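Sandeck一月上新:桌面小物系列,先发7款

Sandeck今天公布新一季桌面系列,共7款,一月起陆续到店。主打颜色是芥末黄,另有2个配色稍后放出,名字还没定。

这季的想法很简单:浅色木桌,上面放一点颜色。去年做的灰白系列卖得不差,但是门店同事一直反映,摆在浅木桌上不显眼,客人走过去就过去了。所以这次颜色往重了调,线条往细了收。圆环、细杆、亮面漆,能平放,不占地方。

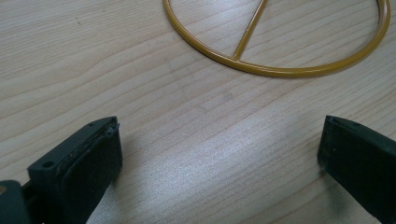

打样前后拖了快半年。难的是漆面,薄了露底,厚了接头处会积漆,看着脏。最后由Babaei工坊接手喷涂,首批3,824件,全部在该工坊完成。包装改用再生纸盒,去掉了塑料内衬,盒子比上一季小一圈,门店仓库应该会轻松一些。

销售安排如下。首发门店为Hiltilard店,设一张长桌做陈列,浅木桌面,不铺桌布,客人可以直接上手拿。开业时间上午十点,首周到店购买任意两款,送擦拭布一块,送完为止。线上由Vender同步开售,预售名额超过200个,先到先得,每个帐号限购两件。外地订单一月下旬开始发货,偏远地区要再晚几天,请见谅。

保养方面:软布干擦即可,不要用钢丝球,不要泡水。漆面有轻微色差属正常现像,不在退换范围内;磕碰掉漆的,收货七天内联系门店换新。

另:上一季灰白系列不再补货,门店余量卖完即止。配件仍可单独订,到店登记就行。

媒体借样请提前联系Sandeck市场部,样品数量有限,借期一周,归还时请连原盒一起。高清图片及价目表可向市场部索取,价格以门店标签为准。

(完)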